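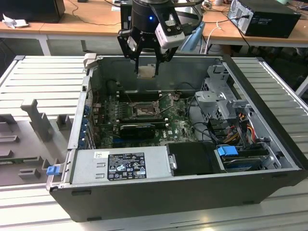 Ruangrit Shared Workshop, Repair Automation Group

3. The workshop build

3.1 Bench and arm

The build sits in the main room of the Ruangrit workshop, which members use for woodwork, bike repair and electronics. We kept to parts that a member could buy or make. The arm is bolted to a slotted aluminium bench and carries a two-finger gripper with a camera beside it. A second camera stays fixed and looks over the whole bench. Dariusz Kalinowski wired the cell, and Orathai Kaewsai drew the grey fixture that stands to the left of the computer. Its posts and slots give the arm known places to set parts down.

The test object is a used desktop computer with the side panel taken off by hand. It lies on its side so that every step can be reached from above. We did not clamp it. Earlier trials with a clamp hid the blue tab on the outside of the case, and members disliked having to undo it between runs.

3.2 What the wrist camera sees

Most of our trouble came from light. The folded steel of the chassis reflects the ceiling lamps straight back at the wrist camera, while the side wall next to it stays dark. Automatic exposure settled on the steel and lost the memory slots. Wichai Nakpan fixed the exposure at one value and set it from the green of the board, which left the steel too bright but kept the slots and socket readable.

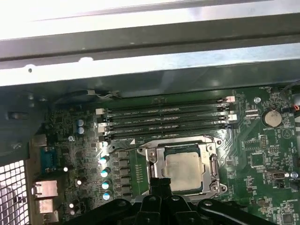 Figure 3. Wrist camera view of the motherboard, with the memory slots empty and the load plate of the processor socket open.

The printed labels on the board turned out to be good landmarks. "BATTERY1" and the coin cell next to it were found in nearly every test picture. We labelled 2616 wrist pictures by hand in September, working in pairs, and set aside 217 of them for testing. Old thermal paste caused some false matches, as its dull colour varies a lot from one computer to the next.

3.3 Approach path

The gripper comes down from above and stops short of the board before the fingers move. The drive cage and the cables beside it limit how far the wrist can turn, so the planner treats that side of the case as closed.

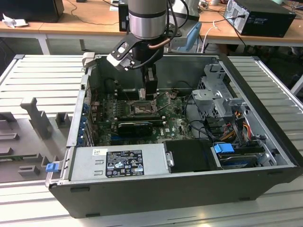 Figure 4. Fixed camera view with the gripper over the open case and the holder fixture at left.

A run that needed a hand on the stop button was logged as a failure, even if the part was later freed. Danica Ondrejka kept the log. Cables were the usual cause, and we have no good answer for them yet.

Members who tried the cell asked for slower motion near the board. We cut the speed for the last part of the descent, which added around 14 seconds to each run.
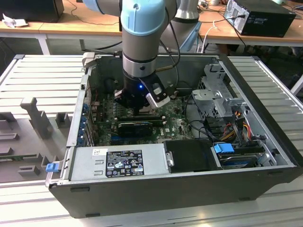
Can the cell be used with a different model of computer?
The arm and fixture can stay as they are, but the landmarks have to be labelled again for each new board and the approach path checked at low speed.

2 comments
14 shares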